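2026年4月
工作间笔记 胶粘剂老化复测

又把 Skurkara 那款水性胶翻出来了。供货方的说明书上写“室温固化，长期不黄变”，长期是多长没写，室温是哪个室温也没写。去年11月那一轮的样条我一直留着，今天从抽屉里拿出来对着窗户看，黄了，边缘比中间深。Jeferson Portela 说可能是抽屉木头里的酸熏的，不能全怪胶。有道理，但他没有证据，我也没有，先记在这里。

这一轮的做法：纸基用 Cinport 的棉浆纸，横纹竖纹各裁一组，胶分原液和兑水两种。兑水比例上次写得含糊，“稀到能流”，现在完全没法复现，看着来气。这次按重量称，胶 100 克，水 200 克，搅到看不见丝为止。搅拌棒上总挂着一层，所以实际浓度肯定还有出入，不打算修正，写明就行。

对照组用小麦淀粉糊，自己煮的。Said Filali 坚持要加一组 Kettani 的甲基纤维素，说他以前修地图全用这个，从没出过问题。“从没出过问题”这种话我一向不太信，修完的图都还给人家了，谁回去看过。不过加一组也不费事，加了。

压平时间：6 小时，换一次吸水纸。上回没换，背面起了细皱，当时我归因于胶太湿，现在想想吸水纸饱和的可能更大。两个变量一起动的，说不清。

台面情况：

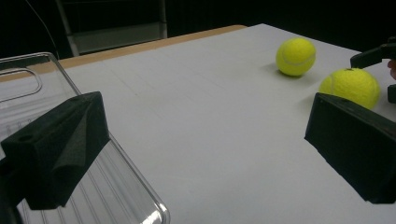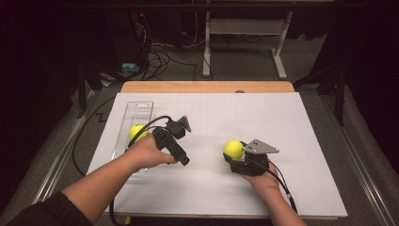

白色台面，两张图同一处。

剥离测试还是手拉，挂弹簧秤。读数跳得厉害，同一组样条前后两根能差出一大截，我怀疑主要是手速。Jeferson 想把数据取平均后做成柱状图，我不同意，样条这么少，平均出来的数字只会让人以为我们知道得比实际多。先列原始读数，图以后再说。

初步印象（只是印象）：原液那组最牢，牢得有点过分，剥的时候先坏的是纸，胶层没动。对修复来说这不算优点。兑水那组揭得开，但揭完留一层亮膜，斜着看很明显，湿棉签擦不掉，温水敷 2 分钟后软了一些，还是不干净。说明书里的“可逆”看来是指有足够的耐心和溶剂。淀粉糊照例好揭，也照例一股味。甲基纤维素粘得弱，竖纹那组有一根自己翘开了，Said 说是我刷得太薄。也许。下次他刷。

关于老化箱：Kaletti 那台的湿度显示我不放心。放了一只旧的毛发湿度计进去对，两边差得不小，问题是旧的那只也很久没校了。两个不准的东西互相对，得不出哪个准。饱和盐溶液还剩半瓶，明天配一份放进去再看。校完之前，箱子里的样条只当预实验，不进正式表。

颜色这一项也要改。之前全靠肉眼比，三个人看同一条，说法都不一样，一个说米色，一个说“跟原来差不多”。灰卡找到了，角上有水渍，还能用。拍照时固定用北窗那盏灯，别开顶灯，别开自动白平衡。上次有一半照片偏蓝，白拍。

待办
一、样条背面用铅笔编号，不要再贴标签，标签自己的胶也会黄。
二、问供货方要批号，电话里说“每批都一样”，请他们写下来。
三、淀粉糊剩的倒掉，别进冰箱。
四、抽屉里垫无酸纸，再放一组空白纸条，看木头到底熏不熏。

pH 试纸测过一次，原液偏酸，颜色介于两格之间，换了一卷试纸再测又像中性。两卷都没写开封日期。暂不下结论。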